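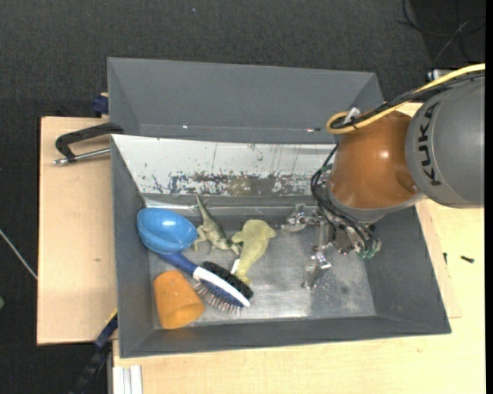
Household items and toys in a grey bin.

Brevport extends household reuse service to 6 collection points

October 2022

Brevport Borough Council and the Magnusson Foundation have agreed to extend the borough's household reuse service. Residents will be able to hand in unwanted toys, kitchenware and small household goods at six collection points, up from four at present. The two new points are at Harbour Road Library and the Sorkunus Leisure Centre.

The service was introduced in June to reduce the quantity of usable goods sent for disposal. Over 106 households have registered for it to date. Goods are checked and cleaned before being offered to families through the borough's housing support team, and no charge is made to those receiving them.

Councillor Lucimara Holanda, Cabinet Member for Environment, said: "Residents have told us that they want a simple way of passing on things their children have outgrown. The additional collection points will bring the service within reach of the eastern wards, where the journey to the existing sites has been too long for many people."

The Magnusson Foundation will fund the extended service for two years. Transport between the collection points and the central store will be provided by Trarkaretti under its existing contract with the council.

Natalia Chávez, Director of Grants at the Foundation, said: "We were pleased to receive the council's application and look forward to reviewing the first year's results with officers."

Items should be clean and complete. Electrical goods, mattresses, car seats and cycle helmets cannot be accepted. Residents who are unable to travel may request a home collection through the council's contact centre.

Media enquiries: Araceli Zepeda, Communications Office, Brevport Borough Council.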